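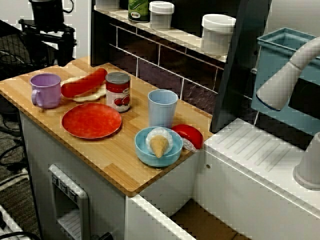

Paleck is the rental arm kit from Rekideo, and members have been asking us whether it is worth the money for a small lab or a school shop. The kit is a white arm, a controller, a teaching handle, software and a support plan, and you pay by the month. It is meant for pick-and-place work on household-size objects, so our review was done over a play kitchen. The things on the wooden counter make a fair test between them: a purple mug with a handle, a flat red plate that gives you only a thin rim to work with, a can standing upright toward the back, and a toy ice cream cone sitting in a bowl. A kit that can be taught to handle all of those is useful to a lot of our readers. Paleck handled most of them.

**What you pay**

The rental is $3000 a month with a $2000 deposit. The deposit comes back after the kit is returned and checked. Shipping out is included and shipping back is yours. The shortest term is one month, and you can extend a week at a time after that at the same rate.

You can't buy the kit. Rekideo told us a sale price is under discussion and that there would be no news on it before July.

The support plan is part of the rental. It covers phone and email during business hours, replacement of any part that fails in normal use, and one remote session to get you started. Damage from drops or liquid is on you, up to the amount of the deposit.

**Setting up**

The arm comes in one case and everything else in a second. The heavier case needs two people. The base bolts or clamps down, and the clamp is the weak point of the hardware. It fits a thick bench well. On thinner tops it slips unless you put a rubber pad under the jaw, and there is no pad in the box. We cut one from an old mat.

Software installation was quick on a current Linux machine. The Windows version works but lost its connection to the controller when the computer went to sleep, and the only way back was to restart both. Turn off sleep mode before you begin.

Calibration is a set of poses you move the arm through by hand while the program follows along. It tells you if a pose was skipped. You have to do it again any time the base is moved, even slightly. Elsie Lockyer, who wrote most of the notes used in this review, suggests putting tape on the bench at the corners of the base so you can tell at a glance if it has shifted.

Plan for cable space. The power and data lines leave from the back of the base and they are stiff. Leave a hand's width behind it or the plugs press against the wall.

**Teaching a task**

You hold the teaching handle and guide the arm through the job. The software records it. After enough recordings you start a training run, and when it is done the arm tries the job without you.

The manual asks for 70 recordings per task. We followed that for the first job, which was moving the mug from the counter to the sink side. Fewer recordings gave a model that reached for the right spot and then stopped short. Adding more past 70 made no difference we could see on a job this simple.

Recording gets tiring. The handle is comfortable but the arm has some drag in the wrist, and you feel it in your forearm after a while. Two people trading off is better. Keep both people's recordings in the same task folder, as a mixed set gave us better results than one person's alone.

Training happens on Rekideo's servers. You upload, wait, and get a message when the model is ready. Our longest wait was overnight. There is an option to train on your own computer, but it needs a large graphics card and the instructions for it are a single page with a broken link. If your school does not allow uploads of camera footage, ask about this before you sign anything.

**How it did on different objects**

Mugs and cups were easy. The arm took them by the rim and set them down gently. A handle pointing in an unusual direction confused it at first, and we fixed that by turning the mug between recordings.

Cans were also fine as long as they stood up. A can on its side rolled when touched, and the arm did not follow it.

Soft shapes and odd shapes were mixed. The toy hot dog has a sausage that sits loose on the bun, and the arm usually took the sausage and left the bun. If you want the two moved together, record it that way from the start and approach from the side.

Plates were the problem. With a flat plate on a flat counter there is very little to get hold of, and the arm missed more often than it succeeded. We mentioned this to Rekideo and they recommended teaching it to slide the plate to the counter's edge first. That worked better, though it makes for a longer recording and a slower job.

Drawers and doors are listed as supported. The arm opened a light drawer well enough. Closing it was less reliable, and a drawer that had gone in crooked stayed crooked. Nothing in the software checks for that.

**Noise, speed and safety**

The arm is quiet. You can hold a normal conversation next to it. It is also slow at the default setting, and we left it there for all shared use. The faster setting needs a password, which the account holder can set.

It stops when pushed against. The push needed is light, and adults and teenagers in our group were all comfortable near it. There is a large stop button on a cord. The cord is too short to reach across a wide bench, and we would like to see a longer one.

The arm does not park itself when a task ends. It stays where it finished, up in the air over the work, and holds that position under power. If the power is cut it sinks slowly. Keep breakable things out from under it.

**A second opinion**

Anselmo Gallardo runs the after-school workshop at Mustonen and had a Paleck kit for one term. We asked how it went with his students.

"They got the idea of recording right away," he said. "What took time was being careful. One kid would put the cup in the same place for every recording, and then it only worked in that place. Once they saw that, they started moving things around on their own."

He had one failure, a wrist cable, and the replacement came with a prepaid label for the old part. He thought the price was too high for a single workshop and split it with another program in his building. Rekideo allows this, but only one account holder can be named on the contract.

He would rent it again for a short project. For a full year he would look at buying a simpler arm and doing without the training service.

**Compared with Mondeck**

Several of you use the Mondeck arm, which we covered last year. Mondeck is sold outright and has no training service. It lifts more and its clamp is better. You write the motions yourself, step by step, and it repeats them exactly. If your parts always arrive in the same spot, stay with Mondeck. Paleck makes sense when objects move around from one run to the next and you don't want to write code for every case.

The two do not share tools. Rekideo sells an adapter plate, but it did not arrive in time for us to try it.

**Who should rent it**

We would recommend a one-month rental to a group that already has a task picked out and people free to do the recordings. Have your objects and your bench ready before the cases arrive. The first week goes to setup and practice, and that is a quarter of what you paid for.

We would not recommend it for plates, trays or other flat items, or for any group that can't send footage off site.

**How to book**

Rental requests go through the form on Rekideo's website. Enter the group code from your membership card and the first week of any extension is free. The code can be used once per member group. There are 9 kits in the rental pool, so ask early if you need one for the start of the school year. Rekideo will hold a date for you without a deposit until the contract is sent.

Elsie has posted her full setup notes in the members' area, including the measurements for the rubber pad. Send corrections or your own results to her at the newsletter address and we will print them with the next issue.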